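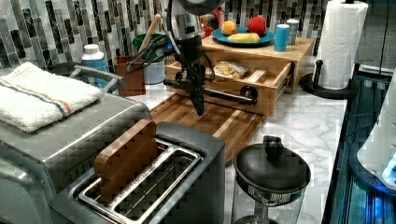
Putting the drawers back used to be the last thing I did before going home, and Lumturie Nikolovski would still like it to be hers.

Home News Sites People Back issues

The Moltness test kitchen has been on the new arm since September. Bujar Hodžić says the team of six has kept its hours, but the work inside them has changed. Opening drawers and resetting the counter now go to the arm. Staff set out the items, watch the run and write up any faults.

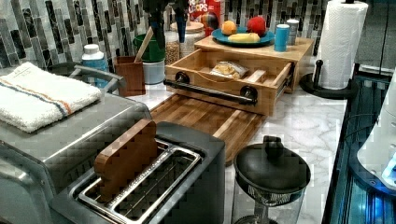
The Moltness counter, with the drawer open and the toast in its slot.

The arm has logged 2458 runs so far. Lumturie's view is that watching is more tiring than doing, and she has asked for shorter turns -- 50 minutes, then a change of task. Bujar has agreed to try it. Training on the fault log is open to everyone on the team, and the first session starts at 2 pm in the Talter room. 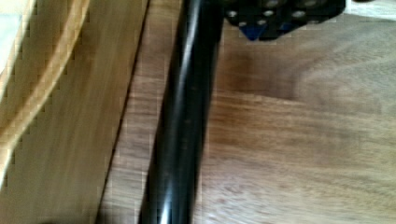 Close to the wood, from the wrist camera.

Questions about shift patterns should go to Bujar.

Related items
Sernero packing line: new rota
Omerović stores move to scanners
Canteen hours at Talter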